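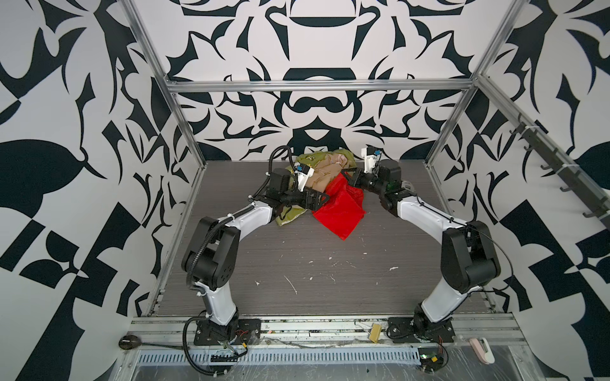 Section 4. First Loads in the Skisa Washer-Dryer

Before you start

This section replaces the quick-start card that comes in the drum. The card promises dry clothes in one touch. We have yet to see it, and we suggest you set the machine up as if the one-touch button did not exist.

You should have finished Section 3 (leveling and hoses) before you run anything. If you used the Esteves hose kit, check that the rubber washers are seated in both ends of the fill hose. The kit's leaflet says hand tight is enough. Hand tight dripped for us. Give each nut another quarter turn with pliers and stop there.

CAUTION: Take out the shipping bolts at the back. Running a spin with the bolts in can wreck the drum mount, and that damage is not covered.

4.1 The empty run

1. Close the door until it clicks. Pull on it once to be sure.

2. Open both water taps all the way.

3. Turn the dial to Cottons, hot. Leave the detergent drawer empty.

4. Press Start and stay in the room for the first 20 minutes. Look behind the machine with a flashlight while it fills and again when it drains.

5. When the cycle ends, wipe the door seal with an old rag. Expect a gray smear. It comes from the factory test and from whatever the machine sat next to in the warehouse.

Note: The display will show a time left of 57 minutes at the start of this cycle. Treat it as a guess. The number can freeze, go up, or drop to zero while the drum is still turning.

4.2 Sorting and loading

1. Sort by weight of cloth first and color second. Towels and jeans hold far more water than shirts, and a mixed load comes out with the shirts baked and the towels damp.

2. Shake each item open before it goes in. A wad of fabric goes in as a wad and comes out as one.

3. Fill the drum loosely. You should be able to fit your hand, flat, between the clothes and the top of the drum.

4. For a wash-and-dry load, use half of that. The box advertises the full wash capacity in large type. The drying capacity is in the back of the booklet in much smaller type, and it is a lot less.

5. Check the fold of the door seal for socks before you close up.

CAUTION: Never dry anything that has had cooking oil, paint thinner or gasoline on it, even after washing. It can catch fire in the drum or later in the basket.

4.3 Detergent

1. Use a low-suds liquid or powder. Skisa recommends Jestarance tablets and puts a coupon in the box. We tried them next to the store powder we already had and saw no difference in the towels.

2. Start with half the dose on the package. If clothes come out smelling of sweat, add a little more next time. If they come out slick or stiff, use less.

3. Skip fabric softener on towels and anything stretchy.

4. Leave the drawer open an inch between loads.

4.4 Drying

1. Choose the highest spin the care labels allow. Water spun out is water you don't have to pay to heat.

2. After the spin, pause the machine, open the door when the lock lets go, and pull the clothes apart by hand. The booklet leaves this step out. It saved us more time than any setting on the dial.

3. Turn the dial to Timed Dry and set 30 minutes for light things. Feel the seams and waistbands at the end. If they are cool and clammy, set more time.

4. Avoid Auto Dry for thick items until you know how your machine behaves. The sensor seems to read the outside of the load and call it done.

5. Empty the drum right away and fold, or hang things up. Creases set as the cloth cools.

Note: The label says the Eco setting will dry cotton to 100 percent. It doesn't say how long that takes. We started one on a Monday after lunch and were still waiting at dinner.

4.5 If the load is still wet

- Drum too full: take out half and run Timed Dry again.
- Drain filter clogged: see Section 6. Put a towel down first.
- Cold water tap closed: this model uses cold water to dry, odd as that sounds. Open the tap.
- Error light on: turn the machine off at the wall, wait, and try once more. Calling the help line before you do this will get you told to do this.

Reader comments

"The bit about half loads should be on the front of the box. I fought with mine all of July."

"Disagree on Auto Dry. Mine works fine with sheets. Towels, no."

"Does the quarter turn go for the drain hose too? Mine has a clamp and no nut."

"Pulling the clothes apart after the spin helped a lot. Still not buying the tablets."

Related guides

Section 3. Leveling and Hoses
Section 6. Cleaning the Drain Filter
Milton Folding Rack: Is It Worth the Floor Space?
Reading Care Labels
Getting Musty Smells Out of Towels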